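Werkstatt-Tipps: Greifen üben im Simulator, bevor die erste Tasse dran glauben muss

Stand: 29.05.2020

Wer zu Hause oder im Vereinskeller mit einem Roboterarm bastelt, kennt das Geräusch, wenn Keramik auf Fliesen trifft. Bei mir stand irgendwann ein ganzer Karton mit Scherben unter der Werkbank. Seit September lasse ich meine Greifversuche deshalb erst einmal am Rechner laufen, und ich bin so begeistert davon, dass ich die wichtigsten Handgriffe hier einmal aufschreibe (bisher lagen sie auf lauter Zetteln herum, und einer davon klebte am Kühlschrank).

Die Methode dahinter heißt im Englischen Domain Randomization. Man lässt den Arm im Simulator sehr oft greifen und verändert bei jedem Durchgang ein paar Dinge: wo die Tasse steht, wie sie gedreht ist, wie schwer sie ist, wie rutschig, woher das Licht kommt. Das Programm lernt dann, mit Abweichungen zurechtzukommen, und die gibt es auf einem echten Küchentisch reichlich!

Tipp 1: Klein anfangen

Ein Tisch, ein Gegenstand, eine glatte Wand dahinter. Mehr braucht die erste Szene nicht. Ich hatte am Anfang eine halbe Küche nachgebaut, mit Wasserhahn und Gewürzregal, und drei Abende lang nur Fehler gesucht, die mit dem Greifen gar nichts zu tun hatten. Das Projekt heißt bei mir Skimden, und die Tischszene darin ist bis heute die schlichteste Datei im ganzen Ordner.

Tipp 2: Die eigene Lieblingstasse ausmessen

Höhe, Durchmesser oben und unten, Wandstärke, Abstand des Henkels zum Becher. Ein Messschieber reicht völlig. Das Gewicht kommt auf die Küchenwaage. Für das Modell darf alles etwas gröber sein, nur beim Henkel lohnt sich die Mühe: Er verschiebt den Schwerpunkt, und bei leichten Tassen merkt man das sofort.

Tipp 3: Kontaktform prüfen

Viele Simulatoren rechnen mit einer vereinfachten Hülle statt mit der sichtbaren Form. Dann ist die Tasse für die Physik ein massiver Klotz und hat gar keine Öffnung, in die ein Finger hineinkäme. Also die Kollisionsansicht einschalten und nachsehen. Bei Hohlkörpern zerlege ich die Wand in mehrere gewölbte Stücke — das kostet eine halbe Stunde und erspart sehr viel Rätselraten.

Tipp 4: Auch schiefe Griffe gelten lassen

Mein erstes Programm kannte nur den perfekten Griff, senkrecht von oben und die Tasse schön gerade. Alles andere wurde als Fehlversuch gewertet. Seit ich gekippte Tassen mitzähle, solange sie fest zwischen den Fingern sitzen, geht das Lernen viel flotter voran. Für eine leere Tasse, die in die Spülmaschine soll, ist die Neigung ja auch egal. Bei vollem Kaffee sieht die Sache natürlich anders aus.

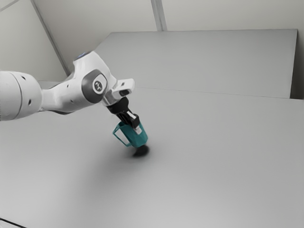

Greifversuch im Simulator: türkise Tasse, schräg gehalten und knapp über der Tischplatte.

Tipp 5: Auf den Schatten achten

Ob eine Tasse noch aufsteht oder schon schwebt, lässt sich am Bildschirm schlecht beurteilen. Ein dunkler Fleck dicht unter dem Boden hilft dem Auge enorm. Weiche Schatten also ruhig eingeschaltet lassen, zumindest beim Zuschauen. Für die Auswertung nehme ich trotzdem den Zahlenwert aus dem Simulator, den Abstand zwischen Tassenboden und Platte. Als angehoben gilt bei mir alles ab 60 Millimetern, und zwar erst dann, wenn die Höhe zwei Sekunden lang gehalten wird.

Tipp 6: Reibung streuen, aber mit Maß

Zu viel Reibung und die Finger kleben wie mit Honig bestrichen. Zu wenig und jeder Becher flutscht weg. Ich taste mich mit einem mittleren Wert heran und streue erst dann nach beiden Seiten, wenn der Griff einigermaßen klappt. Wer alles auf einmal durcheinanderwürfelt, weiß hinterher nicht, woran es lag.

Tipp 7: Fehlversuche aufheben

Mein Lieblingstipp! In der letzten großen Reihe liefen 672 Durchgänge, davon gingen 122 daneben. Die habe ich nach Ursachen sortiert: Finger am Henkel hängen geblieben, Tasse umgestoßen, zu früh zugegriffen, beim Heben gerutscht. Bei 42 dieser Fehlversuche war es der Henkel, und damit war klar, woran ich als Nächstes drehe. Der Startwinkel des Greifers wird jetzt passend zur Henkelrichtung gewählt. Die nächste Reihe damit steht noch aus, ich bin sehr gespannt.

Tipp 8: Den Zufallswert notieren

Jeder Durchgang bekommt eine Startzahl für den Zufall, und die gehört ins Protokoll. Nur so lässt sich ein seltsamer Versuch später noch einmal genau gleich abspielen. Bei mir steht sie gleich im Dateinamen, zusammen mit der Versionsnummer der Szene.

Tipp 9: Der Umzug auf den echten Tisch

Erst mit einem Kunststoffbecher, langsam, und ein gefaltetes Handtuch auf der Platte. Den Notaus in Reichweite legen und die Finger aus dem Arbeitsbereich lassen, auch wenn es in den Händen juckt. Greifkraft niedrig einstellen und in kleinen Schritten erhöhen. Klappt der Griff im Simulator und am Tisch nicht, schaue ich zuerst nach der Kalibrierung der Kamera und danach nach den Fingerpolstern — die nutzen sich ab und werden speckig. Mit einem feuchten Tuch abwischen, trocknen lassen, weiter geht's.

Beim nächsten Mal kommen Schüsseln dran, und zwar gestapelte. Wer schon Erfahrung damit hat, wie man die oberste erwischt, ohne die zweite mitzunehmen, schreibt mir bitte unten in die Kommentare!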